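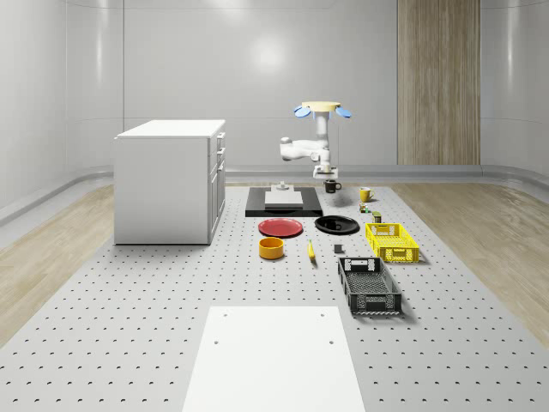
Guoqing Ren wrote most of the rules that Clernemside uses for testing pick-and-place programs before they reach a real arm. The set now has 47 rules, and he says the ones about table layout cause the most arguments. Every trial begins with the gripper raised high above the table and the fingers open, and anything that might be picked up has to be on the table from the start. A banana and a bowl can share the space with two mugs and a pair of crates. "People want to clear the table and leave the one thing they care about," Ren said. "Then the score means very little."

He came to Clernemside from Nunon, where he checked guarding on packing lines. The habits carried over. A layout is saved under a number and can't be edited afterward. If somebody moves a mug, it becomes a new layout with a new number.

Each program gets 200 trials in simulation. Contact with an object that isn't the target is logged as a fault, even if the pick goes fine. Faraji Magesa, who runs the tests, thought that was too strict at first.

"I had a program fail on 12 touches, all of them light," Magesa said. "I argued for a week. I still think a light touch on a crate is different from knocking over a can."

Ren agrees in part. A draft due in September would split contact into two grades. He doesn't plan to change the rule on reporting, which says failed trials go in the same table as the good ones.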